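4. Learning the Handover Stitch

4.1 Task and setup

We have chosen to spend a good part of this paper on one small piece of surgical sewing, and we hope the reader will bear with us, as it is the piece that gave us the most trouble and, in the end, taught us the most. In a running stitch, the thread goes in on one side of a wound, the needle comes out on the other, and one instrument has to pass the work along to its partner without letting the thread wander. A trained surgeon does this with hardly a thought. For a learned policy, it is a long chain of little decisions, and a mistake early on tends to show up much later.

All trials were run on the Homthorpe bench, with two arms working over a single tissue pad that has one horizontal incision cut into it. The pad is lit strongly in the middle and the light drops off toward the sides, much as it does under a real endoscope. We kept this uneven lighting on purpose, and we are glad we did, although it made our early perception results rather humbling! Wet highlights on the pad are bright and narrow, and our first thread tracker, Nygård, was all too happy to follow them. The version reported in this paper also takes the dark color of the thread into account and looks for one continuous line, even where that line bends back on itself in a wide loop.

Figure 2 shows both instruments at the pad, with the left jaws slightly open and empty beside the incision and the thread entering the tissue above it. 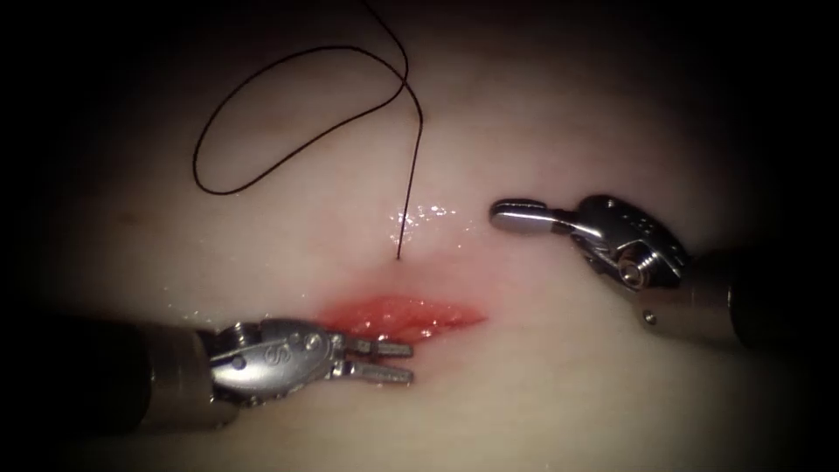

4.2 Data and training

We recorded 2100 demonstrations, all of them by remote control of the two arms. We set 790 aside before any training was done, and these were never used for choosing settings, tempting as that was on some of the longer evenings. Each demonstration was divided by hand into 3 phases, which we call reach, drive and receive. The labels are used only to balance the training batches; the policy itself, Hundix, never gets to see them and has to work out from the camera views and joint positions where it is in the stitch.

We would like to dwell for a moment on the receive phase. When the needle is mostly inside the pad, the camera may have only a short bit of curved metal to go on, and the grasper has to come in at nearly the same height with its jaws open. Our earlier policy, Gristside, aimed for the visible metal alone and often chose an awkward approach. Hundix is given a short history of the needle driver's motion as well, so it can form a fair guess of how the hidden part of the curve is lying.

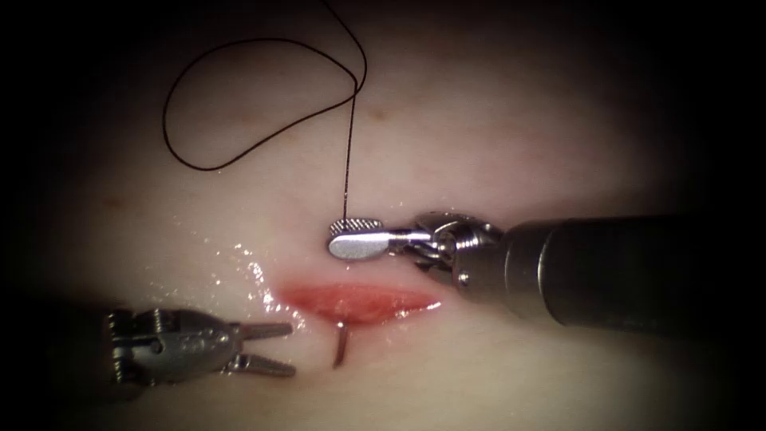 The history turned out to matter more than the size of the network, which surprised several of us (and settled a friendly argument that had been going on since the first draft). With the history removed, the policy still reached the correct side of the wound, but it hesitated with the jaws open and made many small corrections. With it restored, the approach was smoother and the corrections were fewer.

We trained the final policy for 2077 passes over the training set and kept the last set of weights. The loop of slack thread remains our main source of failure. When it drifts low enough to cross in front of the jaws, Hundix sometimes treats the thread as part of the needle and closes too soon. We tried adding a penalty for early closing, which helped with that fault but made the grasper overly shy, and we left it out of the version described in this section. A better remedy, we believe, would be to let the free arm tidy the slack before the receive phase begins, and we return to this idea in Section 6.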